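Ticket: wall panels lifting at corners, strawberry pattern
Product: Itlow wallpaper panels, pink strawberry and flower
Opened: 3/30/26
Status: open, waiting on supplier

Problem as reported
The pink paper on the side walls has started to lift next to the corner posts. It is worse on the right. The back wall is fine so far. The floor mat (the gray fern one from Skumura) also creeps forward and leaves a gap at the back. Please advise before we reorder, as we would like to keep this pattern.

Log

1. Checked the order. Three panels supplied, left, back and right, all from the same batch. The mat was a separate order. No note on either packing slip about adhesive.

2. Pressed the right panel back down by hand and left it overnight. It had lifted again by morning, 13 mm at the widest point. Left panel lifted 2 mm. Back panel no change.

3. Wiped the strip behind the lifted edge with a dry cloth. Some dust came off. Pressed it down again, same result the next day, so dust is probably only part of it.

4. The supplier asked which panel goes where and whether the print is the right way up. The paper is on three sides, with an aluminum post at each back corner between the side walls and the back wall. The very large strawberry with the green cap is low on the right wall. The big one with the long green stem is low on the left wall. 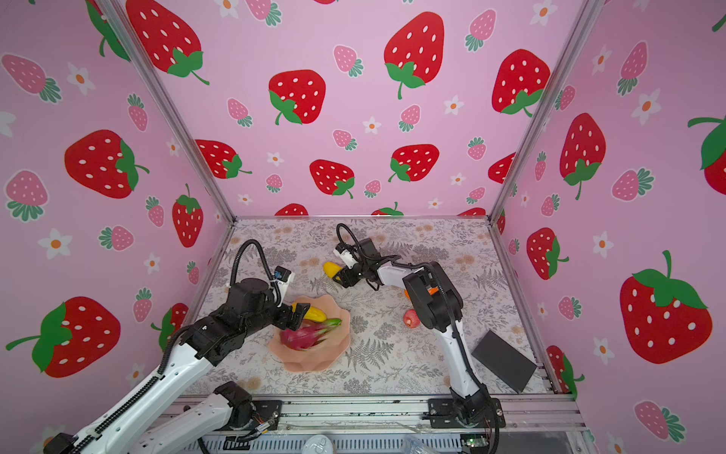

5. Supplier replied that the panels are in the correct order. They suggest the side panels were cut slightly too wide and are pushing against the posts. Asked us to trim and retest.

6. Trimmed the left panel along the post with a sharp knife and a steel rule. Flat for 11 days now. Right panel not trimmed yet because the cut would run close to a strawberry and we want a spare on hand first.

7. Mat: put double-sided tape under the back edge. No creep since. Closing this part of the ticket.

Still open
Spare right panel requested from Itlow. They quote delivery in May. If the print on the spare does not line up with the back wall, we will replace all of the paper together. Do not glue the right edge in the meantime, it will have to come off again.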